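Home | Forums | Crew & Operations | Medical at Sea | Search | Log in

Thread: Medevac requests - when should the master make the call?

asampaio_master
I would welcome the views of members on the timing of medical evacuation requests. In March my vessel, the Iltberg, was on passage when an oiler reported pain in the lower right side of the abdomen. The chief mate took his temperature and pulse, and we contacted our contracted medical advice service by satellite phone. The physician asked us to observe the patient and call again in four hours. By the second call the pain was worse and the physician recommended evacuation. In the meantime we had steamed 80 miles farther from the coast.

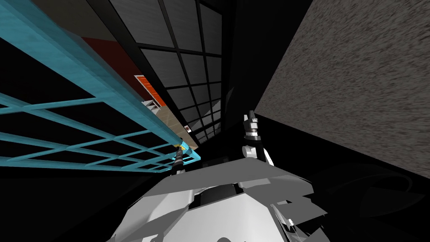
The helicopter could still reach us, but with less time on scene than the crew would have liked. The hoist was completed and the patient was transferred ashore. My question is whether I should have notified the rescue coordination center at the time of the first call, before any recommendation had been made.

deckwatch_2188
Yes. An early notice is not a request. The center can plot your position, look at the weather and consider which aircraft is available. If the patient improves, you call back and stand down. Our company procedures on the Gurnlow require the notice within 30 minutes of any call to a physician that concerns chest or abdominal pain.

T. Rosales
I must respectfully disagree with the previous member. A center that receives a notice for every stomach complaint will soon give such notices less weight. The medical advice service exists to sort these cases. Capt. Sampaio followed the advice he was given, and I see no fault in that.

I would look instead at the decision to hold course. A master who is told to observe a patient for four hours may reasonably slow down or alter toward the coast while he waits. The cost in fuel is small when compared with the cost of a hoist at the limit of the aircraft's range.

gallagher_ops
Both points have merit. Speaking for the shore side, we would support a master who slowed down, provided that we were told promptly and the reason was entered in the log. Charterers do ask.

The state of the ship's hospital also deserves attention. During our last review we found the stretcher stowed behind spare bedding and the oxygen set in a different compartment.
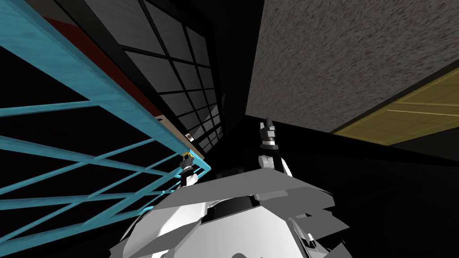
Medical stores should be kept where a person who has never opened the locker can find them at 3 a.m. We now issue a standard stowage plan to each ship, with the heavy items low and the items needed first at chest height. Open metal shelf frames like the teal one pictured are acceptable in our view, but at sea each shelf must have a retaining bar, and the frame itself must be bolted down. The plan is posted inside the hospital door and a second copy is kept on the bridge.

deckwatch_2188
Mr. Rosales, I accept that too many notices could become a burden. I have not seen it happen in practice. The watchstanders I have dealt with have always preferred to know early, and none has ever complained about a stand-down.

T. Rosales
Your experience may well differ from mine. I served mainly on the Drikov, on a route with heavy traffic and one rescue helicopter for a very long coast. The answer may depend on the region.

asampaio_master
I am grateful for these replies. I have drafted a change to our standing orders. The master is to consider slowing down or altering course at the first call, and is to record the decision either way. As to the early notice, the draft leaves it to the master's judgment, except where the vessel is expected to pass beyond helicopter range within 12 hours. In that case the notice is required.

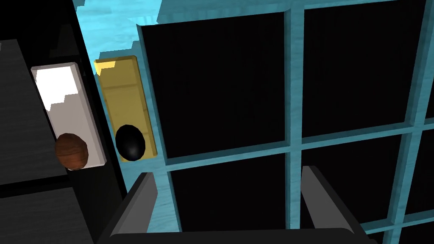
T. Rosales would prefer six hours to 12, and asks who on board is expected to know the range of the aircraft. It varies with the type, the wind and the fuel available along the route, and a figure written in standing orders will be out of date before long.

gallagher_ops
The bridge team should not be guessing at it. The passage plan can mark the areas where evacuation is likely to be difficult, and the center can be asked for current information when a case arises. I would leave the 12 hours as drafted and review it after a year.

asampaio_master
Noted. I will keep 12 hours for now and send the draft to the office this evening. I would still be glad to hear from members who sail with a medical officer on board.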